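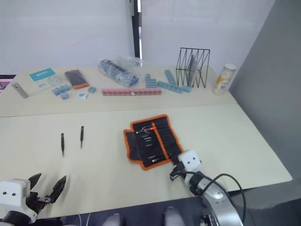 The Caveck tile works open day

The tile works at Caveck opens to visitors once a year, and this year's open day was on June 19, 2026. We took the early train from Lovmont, changed at Carska and walked the last stretch along the canal. The path is flat but there is no shade on it, and the only bench is by the lock.

Tours left from the yard behind the office. Each group was limited to 20 people, and you put your name on a sheet when you came through the gate. We were put on the 11 o'clock tour, which left a few minutes late while they found enough ear defenders. Closed shoes are required and they do check. One couple in sandals were lent rubber boots.

The first stop was the clay store, an open-sided shed with three bays. The red clay comes from a pit on the far side of the hill and is left outside over winter before it is used. The guide passed round a lump from each bay so we could feel the difference in grit. The grey clay in the third bay is bought in from Katene and goes into the floor tiles, as the local clay alone chips too easily at the corners.

From there we went through to the pressing hall. Only one of the two presses was running, and it was loud enough that the guide stopped talking and pointed. Afterwards he explained that roof tiles are pressed and ridge tiles are still shaped over a wooden form by hand. A woman at the end of the hall was making ridge tiles the whole time we were there. She wetted the form, laid the sheet of clay over it, trimmed the ends with a wire and slid it on to a board. Visitors were allowed to ask her questions, and most of them were about her back.

The drying lofts are above the kilns and use their waste heat. Tiles stay up there for up to 14 days depending on the weather. The stairs are steep and there is a rope in place of a handrail, so anyone unsteady should wait below. It was very warm under the roof and we didn't stay long.

There are two kilns. The old one is a long brick chamber that was last fired in August a few years ago, and you can walk inside it. The walls have a brown glaze from the salt and ash, and the floor slopes more than you expect. The gas kiln next door does all the work now. It was in the middle of a firing, so we saw only the outside and the temperature chart on the wall.

The tour ended in the pattern room, which for me was the best part. The works keeps a sample of every tile it has made, 316 patterns in all, in shallow drawers with handwritten labels. Many were made for a single building. There is a blue and white one from the old baths at Lovmont, and a plain green one that I recognised from the station waiting room at Carska. You may pull the drawers out yourself but are asked not to lift the tiles.

Lunch was soup and bread in the canteen, paid for in cash. The soup was bean and quite salty. Seconds were on sale in the yard afterwards - mostly floor tiles with small glaze faults, sold by the box. We bought one box for the back step and regretted it on the walk to the train.

The whole visit took most of the morning. The yard is cobbled, the lofts can't be reached by wheelchair and dogs have to stay at the gate. Parking is in the field opposite, and the queue to get out was long by the time we left.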